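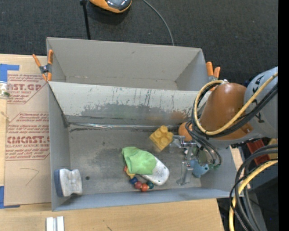
Leave the Ground Floor Alone for a Year

By Tharushi Thambiah
12/09/2018

I walked the old Rasex department store in Brestham last week with a flashlight and a bag of pretzels, and I came out happier about downtown real estate than I have been in ages. The store has been dark since the chain pulled out. The escalators are stuck, the perfume counters are still bolted down, and there's a big pale patch on the wall where the clock used to hang. It is a wonderful building, and I think the people who just bought it are about to rush it.

The new owner, Weerasinghe, has put out a plan that looks like most plans for dead department stores. Offices go upstairs. The ground floor gets cut into nine units, each with its own door to the street, each offered on a ten-year lease. The drawings show cafes in most of them, with people sitting outside under umbrellas in what must be a warmer Brestham than the one I live in. The upstairs part I like a lot! Put desks up there, put a dentist up there, put in whatever will use those gigantic windows. It's the ground floor I want to argue about.

My case is simple enough. Don't sign anybody long at street level for the first year. Open the doors, rent the space in small pieces for short stretches, and find out what the block wants before pouring concrete around a guess.

I know how that sounds to a lender. A building with a signed anchor tenant is worth more on paper than the same building full of people paying by the month, and the bank reads the paper. I used to work for a leasing broker and I have sat through those meetings. The lender asks who's on the ground floor, you say "a mix," and the temperature drops. So I'm not going to pretend this is free. But look at what the usual approach has gotten us around here. Two blocks over on Loltdale Street there are four storefronts that were built for restaurants, with grease ducts running up the back and everything, and three of them have never cooked a meal. The money spent on those ducts is gone. The landlord can't take the rents lower without upsetting the loan, so the units stay papered over, and everybody who walks by gets the message that the street isn't working.

Compare that with the arcade next to the bus station. When the Loltdale Arcade lost its shoe store, the manager, Giorgia Melis, couldn't find a replacement and was tired of looking at the empty windows. She split the space with rolling shelves and rented it by the month. A guy who fixes bicycles took one corner. Then came a woman selling fabric by the yard, then a tax preparer who only wanted it through the season, then a comic book dealer who still hasn't left. I asked Melis what she had expected, and she laughed at me.

"I expected a phone store," she said. "I had the phone store practically drawn on the wall. I would have bet my car that fabric was a dead business in this town."

The fabric shop now has a proper lease and takes up nearly half of the old shoe store. It pulls in quilters from two counties, and those quilters eat lunch, and the sandwich place across the hall put on a second shift. No consultant would have found that. I've read a fair number of retail studies, and I enjoy them (I really do, I'm that sort of person), but a study tells you what people in places with similar incomes tend to buy. It doesn't know that there are quilters out past the reservoir with nowhere to go on a wet afternoon.

The Rasex building is even better suited to this than the arcade was. The ground floor is one open room with columns, so it can be carved up with furniture. It has loading access off the alley. It has public restrooms, which I mention because anybody who has tried to open a small shop knows what it costs to add one. The main aisle lines up with the side entrance so that you can cut straight through from the parking deck to the square, and people did exactly that for decades. My mother never bought a thing at Rasex except gloves, and she must have walked through it every week of her working life. That shortcut is the most valuable thing in the building. Under the published plan it disappears, because the nine units back up against each other with a service corridor down the middle. I'd fight for the shortcut even if I lost on everything else.

Let me try to be fair to the other side. Short leases are a lot of work. Somebody has to be there to hand over keys, settle fights about music, and chase late rent from a person whose whole business is candles. Melis puts in long hours, and a company with buildings in several cities can't clone her. Brokers don't earn much on a monthly license either, so they won't bring you tenants for it, and you have to find your own. And some good tenants do need a long term before they'll commit. A grocer won't install refrigeration on a handshake. If a real grocer comes along for the Rasex corner, sign the grocer! I'd carry the boxes in myself.

But those are arguments about staffing and timing, and they can be solved with a salary. Pay one good manager. Start with the front half, closest to the square, and leave the back alone until there's demand for it. Keep the rents plain, one number with the utilities included, so that a person who has never seen a triple net lease can say yes without hiring a lawyer. Then pay attention. See who gets busy, and offer those people the long leases, on terms that reflect what they've shown they can do.

The city could help too. A change of use permit here costs $1,045 and takes most of a season to come through, and you need a fresh one each time a space goes from, say, selling shirts to teaching pottery. For a ten-year tenant that's a rounding error. For somebody trying out an idea over three months it's the end of the idea. The council is due to look at the downtown rules again in May, and one permit covering the whole Rasex ground floor for a range of small uses would do more for that block than another round of planters. I have nothing against planters.

I've heard people say a ground floor full of short-term tenants looks temporary, as though the owner doesn't believe in the place. I understand the worry, but I'd ask them to go stand in the arcade around lunchtime. The shelves don't match and the signs are hand-lettered and it's packed. A girl was getting her bike chain fixed while her grandfather argued with the comic book dealer about what a western is. I stayed far too long and bought three yards of corduroy, and I don't sew.

Weerasinghe is holding an open session on the plan at the library before the drawings go to the city. I'll be there, probably in the front row and probably talking too much. If you ever used the shortcut, come and tell them so.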